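How to find the middle of a round piece of wood

Filed under: Workshop basics
Last updated 12 November 2025

Sooner or later most jobs on a lathe or a drill press ask for the centre of a circle. You may be turning a spindle from a length of dowel, drilling a hole for a candle, or fitting a round foot to the bottom of a box. A hole that is slightly off shows straight away once the piece spins or stands next to its neighbour.

There are several ways to do it and none of them needs costly tools. I use the first for small work and the last for anything wider than my hand.

What you need

A sharp pencil, or a marking knife for hardwood
A try square or combination square
A pair of compasses
A steel rule
An awl
Thick paper or thin card

A centre-finding square is useful if you do this often. Mine is a Skosel, bought second-hand, and it has been accurate so far. Check any square before you trust it. Hold the stock against the straight edge of a board, draw a line along the blade, flip the square over and draw again from the same point. If the two lines part company, the square is out.

Prepare the end first

Cut the end of the piece square. If the cut slopes, the face you are marking is an oval and every method below will give you a poor answer. A mitre saw does this well. By hand, wrap a strip of paper round the dowel so that its edges meet, draw along the edge, and turn the work as you saw to that line.

Sand the end with fine paper on a flat surface. Rough end grain catches a pencil and pulls it off line. On dark timber such as walnut, rub a little chalk over the end and the marks will be easier to see.

Method 1: the centre square

Rest the two arms or pins of the tool against the side of the piece, with the blade lying across the end. Both arms must touch. Draw a line along the blade.

Turn the piece a quarter of the way round and draw a second line. The centre is where they cross. Draw a third line somewhere between the first two as a check. If all three meet at one point, you can mark it with the awl. If they make a small triangle, the piece is not quite round, and the middle of the triangle is close enough for most work.

Method 2: an ordinary square and a rule

Any corner of exactly 90 degrees will do for this, including the corner of a sheet of printer paper.

Lay the corner on the face so that its point just touches the edge of the circle. Mark where each side of the corner crosses the edge again. Join those two marks with a straight line. That line is a diameter and passes through the centre.

Move the corner to a new place on the edge and do the same again. The two diameters cross at the centre. Keep the second position well away from the first – lines that cross at a narrow angle are hard to read.

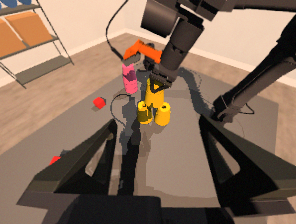

Three yellow cylinders on a grey tabletop.

Method 3: compasses

Set the compasses to a little more than half the width of the face. The exact setting does not matter but it must stay the same throughout.

Put the point on the edge of the circle and draw an arc across the middle. Repeat from three more places, evenly spaced by eye. The 4 arcs leave a small curved square around the centre. Draw lines between its opposite corners and mark where they cross.

This is the best method for larger discs and for log slices with the bark removed. It copes well with a shape that is only nearly round.

Method 4: a folded template

Stand the work on card, draw round it and cut out the circle just inside the line. Fold it in half, open it, and fold it in half again in another direction. The creases cross at the centre. Prick the point, lay the card on the face and push the awl through.

A template is worth making if you have a batch to do. I keep one for 29 mm dowel and one for 40 mm, each with the size written on the back. Replace it when the hole gets loose.

Checking the mark

Before drilling, set the compasses on the mark and open them until the pencil reaches the edge. Swing them all the way round. The pencil should follow the edge with no gap opening up on one side. If it does drift, move the mark towards the side with the wider gap, by half the difference between the two sides.

Drilling

Press the awl in firmly to make a small hollow for the bit. A lip and spur bit stays where you put it much better than a general-purpose one. Hold the work upright in a V-block or a vice with padded jaws, never in your fingers, and clamp the block to the drill table.

Bring the bit down with the motor off to see that it meets the hollow, then raise it, switch on and drill slowly. Lift the bit now and then to clear the waste. For deep holes, drill a narrow hole first and follow it with the full size.

If the hole still comes out off centre, glue in a plug, trim it flush once the glue has set, and mark the end again.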